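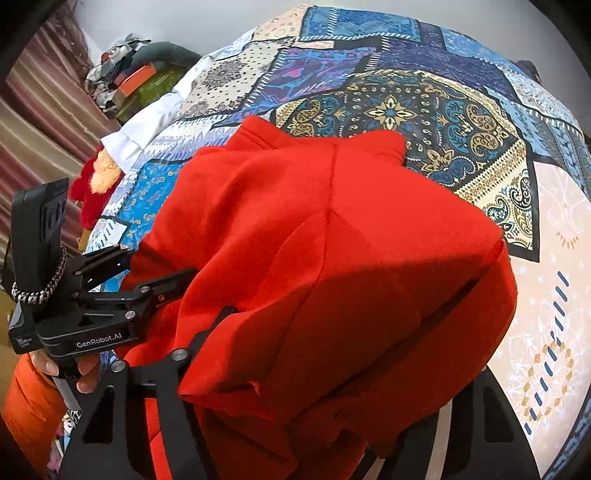

I spent most of last night stuffing envelopes for the senior send-off, so forgive any typos in this one. Scholarship night is at 7 p.m. in the Bernden High cafeteria, same as last June, and yes, there will be pie again.

The scholarship fund closed the year at $2,469, which is the first time we've gone past 2,000 since I started writing this newsletter. A big chunk of that came from the spring plant sale (I still have four tomato seedlings on my porch if you want them – please want them). We had 33 applications and I read every single one, some of them twice. The essays about first jobs were my favorites this year. One kid wrote two whole pages about learning to back up a hay trailer and I would have read a third.

Awards are $300 each. The Rautiainen family is paying for one of them again, for a student going into a trade program, and Celari Hardware is covering another. Hertta Saarela will be reading the names. She taught half the parents in the room, so sit up straight!

A few things people keep asking me at the post office. You don't need a ticket for scholarship night. You do need one for the breakfast the next morning, and those are in the school office until noon. Students, if you're getting an award, come by 6:30 so we can get you lined up, and bring the name and address of the school you'll be attending. We can't mail the check without it, and last year I was chasing people into August.

Parking will be tight with the ball field being reseeded. Use the lot on the Nesow Road side and walk through the gym doors – the front doors will be locked after five.

Pies can be dropped off any time after 4. Put your name on the bottom of the dish with tape. I have two glass pie plates from last year in my kitchen, and one of them is really nice, so if it's yours, speak up soon or I'm going to start getting attached to it.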